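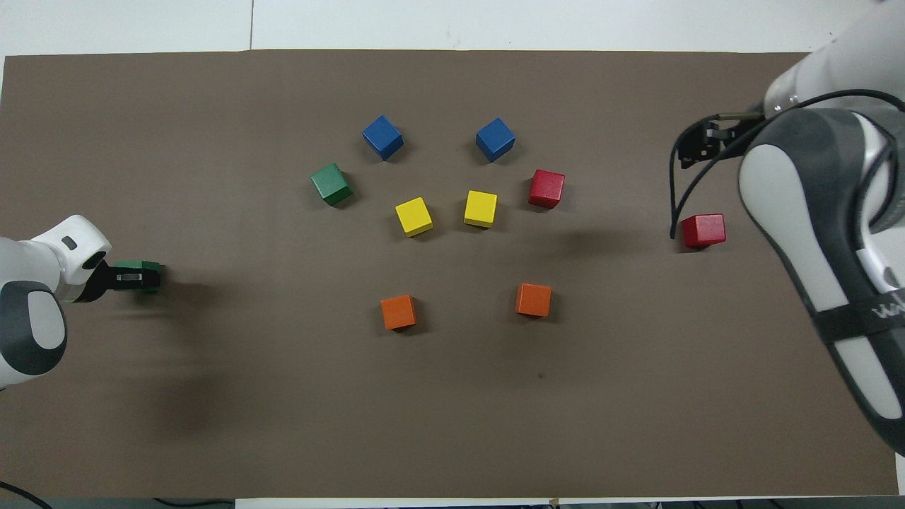 Moisture readings on a concrete floor: surface meter and hygrometer box disagree

Asked by Archie Shearer, March 20, 2019
Viewed 604 times

I have a ground floor extension with a sand and cement screed over insulation and a polythene membrane. The screed is nominally 75 mm thick and was laid in November. I want to put down glued oak boards. The board supplier's sheet says the floor must read no more than 65% relative humidity before gluing.

I have taken two sets of readings and they do not agree.

1. A pin-type damp meter (Trindent, borrowed) pushed into the surface in the middle of the room. It shows 5 on its own scale, which the dial marks as green.

2. A sealed hygrometer box taped to the floor in the corner by the garden door. After three days it showed 81% and had stopped moving.

The heating has been on since January. There is no underfloor heating. The room is 396 square feet with one radiator and the windows are normally shut.

Which reading should I believe, and is there a way of speeding the drying up? The fitter is happy to go ahead on the strength of the first one.

3 answers

Answer 1
Fereshteh Khosravi
Accepted by the asker

Believe the box.

A pin meter measures electrical resistance between two points. Nearly all of them are calibrated for timber. On a screed the figure depends on the salts in the mix, the cement content and how hard the pins are pressed, so it can only be used to compare one spot with another on the same floor. A low figure at the surface tells you that the top few millimetres have dried. With the heating on they will dry well ahead of the rest.

The box measures the humidity of a small volume of air that has come into balance with the screed under it. Once boards are glued down, the moisture lower in the slab evens out through the full depth, and the glue line sees something much closer to the box figure than to the pin figure.

On drying time, the usual allowance is one day per millimetre for the first 50 mm and two days per millimetre after that. For your screed:

50 mm x 1 day = 50 days
25 mm x 2 days = 50 days
Total 100 days

That assumes good drying conditions throughout. A closed room in winter does not meet that, and the heating did not go on until January, so I am not surprised at 81%.

What I would do:

Leave the box where it is and put a second one in the middle of the room. The corner may be wetter than the rest if rain gets in at the door threshold. Tape the edges with butyl tape, not masking tape, and keep both boxes out of direct sun. Take a reading at 24 hour intervals and treat it as final when two in a row are the same.

Hire a condensing dehumidifier and shut the windows while it runs. If you have no dehumidifier, open the windows instead. Warm air in a shut room with nowhere for the water to go does very little. Keep the temperature steady and do not go much above normal room temperature, or the screed may curl at the edges. Switch the dehumidifier off four days before the final test, otherwise the surface will read drier than the core.

Comment by Archie Shearer: Thank you. Second box is down. Is the corner one still valid if I moved the tape once on day two?

Comment by Fereshteh Khosravi: No. Restart the clock from when it was resealed.

Answer 2
Luzius Pichler

Agree with the above. One alternative is a liquid surface membrane (two coats of epoxy, the second at right angles to the first). Many of them are rated for use over screeds well above 81%. Check that your board adhesive will bond to it. Some need sand scattered over the wet second coat, others need a primer. I used a Brivia product on a hallway and had to go back and prime it. Work out the cost against waiting, as on your area it will not be cheap.

Answer 3
Touran Jafarzadeh

My dad always taped a bit of polythene down overnight and if it was dry underneath in the morning he laid the floor. Never had any trouble that I know of. Fitter has probably done loads of these.

Comment by Luzius Pichler: The polythene test only picks up very wet floors. It should not be used for glued timber.

This site uses cookies to remember your settings and to count visits. By continuing to browse you agree to their use. Accept | Change settings

Related questions
Does a calcium sulphate screed need sanding before tiling?
Gap between oak threshold and aluminium door frame
How long to leave boards in the room before gluing
Sugiyama dehumidifier trips when tank is half full
Skirting fitted before or after engineered boards?
Levelling compound cracked along the line of a pipe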